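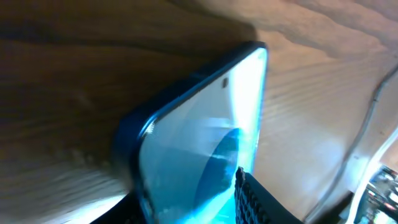
Daranee Wongsuwan wrote back that the app reports "Backup complete" every night, but the folder on the Culport box is short by the same number of files each time. She had already restarted the box and the router and did not want to be told to do it again.

Ticket: photo backup incomplete, no error shown
Product: Bandara backup app, Culport two-disk storage box, Bremitz router
Opened: Sunday, December 28, 2025
Handled by: Hanna Nowakowski
Status: closed, workaround applied

Reported fault

The phone gallery holds 2,462 items. The share named Wusik holds 2,216. The difference is 246 and has not changed over several nightly runs. New photos are copied correctly. Older ones in the missing group are never retried. Nothing is shown in the app's notification history.

First checks

Disk space on the box: plenty free. Both disks healthy, no pending sectors.

User permissions on Wusik: read and write, no quota set.

Box clock: correct to the second. A wrong clock can make the app think a file is already current, so this was worth ruling out.

File types: the missing items are ordinary photos plus a few short videos. The same types are present elsewhere on the share.

File size limit in the app: off.

Router: the phone was on the guest network when the ticket was opened. The Bremitz guest network blocks access to local devices by default, and that would explain a total failure but not a partial one. Moved to the main network anyway. No change to the count.

Test 1 – battery rule

The app has a setting called "Pause when battery is below". It was set to 80. With the phone at a lower charge the run never starts, and the app then shows the result of the previous run as if it were new. This is misleading and has been passed to Bandara as a separate report. Setting lowered, phone left on charge, manual run started. It finished normally. Count on the share still 2,216.

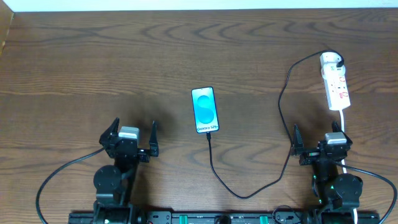 Daranee asked whether she should just delete the share and let everything copy again. Advised against it until the cause was known: a second full copy would most likely stop at the same figure, and she would be without a backup while it ran.

Test 2 – log level

App log set to "Detailed" and another manual run started. The normal log lists only files that were sent. The detailed log also lists files that were skipped. All 246 skipped lines give the same reason:

skip: target path exists (album)

They also share one source album. It was created in March and its name ends with a full stop. A second album has the same name without the full stop. The phone treats these as two albums. The box drops a trailing full stop when it creates a folder on a share of this type, so both albums end up pointing at one folder. The app sees that the folder is already claimed by the first album, skips the second one and counts the skip as a success.

Test 3 – confirm

Created two small albums on a bench phone with names differing only by a final full stop. Same result, same log line. Repeated with a trailing space in place of the full stop. Same again. A full stop in the middle of a name is harmless.

Test 4 – other connection types

Switched the bench phone from the normal share to SFTP on port 22. Both albums were created separately and copied in full. The limit is therefore in the share service on the box and not in the disk format. SFTP was not offered to the customer as a fix, as her television reads photos from the normal share and cannot open the odd folder name.

Workaround

1. Rename the album on the phone, without a full stop or space at the end.
2. In the app, open Albums and tick the renamed album. It appears as new and is unticked.
3. Clear the skip list (Settings, Advanced).
4. Run the backup by hand once.

Step 3 matters. Without it the app remembers the old decision and skips the files under the new name as well – we lost one run to this.
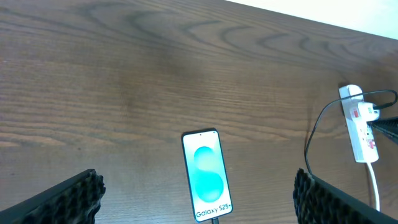
Will renaming the album create duplicates of photos that are already on the box?

Only files that were skipped are sent, so the 2,216 existing copies stay as they are.

Result

Manual run completed. Share count 2,462, matching the gallery. Six files opened from the television at random and all displayed. Log level returned to normal. Battery rule left at the lower value at the customer's request.

Passed to Bandara: skipped albums should be reported as skipped. Passed to Culport: add the trailing full stop rule to the share naming page, where at present only slashes and colons are mentioned. No reply from either at time of closing.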